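How to Flatten, Fold and Store Paper Shopping Bags

Paper grocery bags are useful for recycling, wrapping parcels, lining shelves and carrying things to a neighbor's house. They are also a nuisance when they are stuffed into each other behind the trash can. I had 29 of them under the sink at Fildale before I sorted them out, and the whole pile now fits in a space three inches wide.

What you need

A clear table or counter, a dry cloth, and something upright to store the bags in. I use a Prerkel magazine holder. A shoebox turned on its end works too.

Sort first

Take every bag out and look at the bottom. Recycle any with a split seam, if your pickup accepts them. Grease spots or anything sticky mean the bag goes in the compost or the trash. Set damp bags aside to dry standing open overnight. A bag that is folded damp will smell by the end of the week.

Pull out receipts while you are at it. Check the bottom folds, where small things like twist ties and onion skins collect.

Put handled bags in one pile and plain ones in another. They fold differently and they stack badly together.

Wipe the table

Crumbs and wet spots transfer to the paper. Wipe the surface and let it dry before you start.

Fold the bag

1. Lay the bag on its side with the bottom away from you and the mouth open. Reach in and push the corners out so the original creases show.

2. Find the crease that runs down the middle of each narrow side. Push both creases inward, toward each other. If the bag has been crumpled, run a thumbnail down the line to bring it back.

3. Press the front panel down onto the back panel. Start at the bottom and work toward the mouth so the air has somewhere to go.

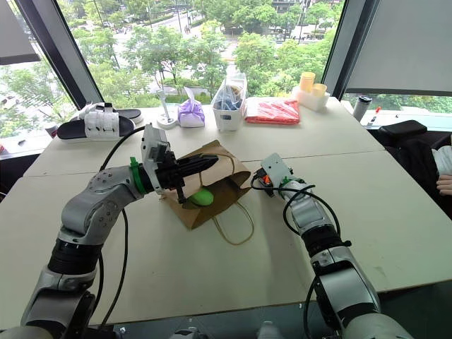 4. Fold the bottom up flat against one side. Most bags have a crease for this already. Bags from Scanlon Market have the crease on one side only, so turn the bag over if it resists.

5. Tuck twisted paper handles down inside the mouth. Flat handles can be left alone.

6. Fold the whole bag in half, bottom to top, and press along the fold with your forearm.

A stiff bag may spring open. Leave it under a heavy book for 60 minutes.

Store them

Stand the bags in the holder with the folded edge up. Keep the small ones in front. Mine holds roughly 8 large bags per inch if they are pressed well. When the holder is full, stop saving them. The Jukier food pantry takes clean extras on Tuesday, handles or no handles, as long as they are folded.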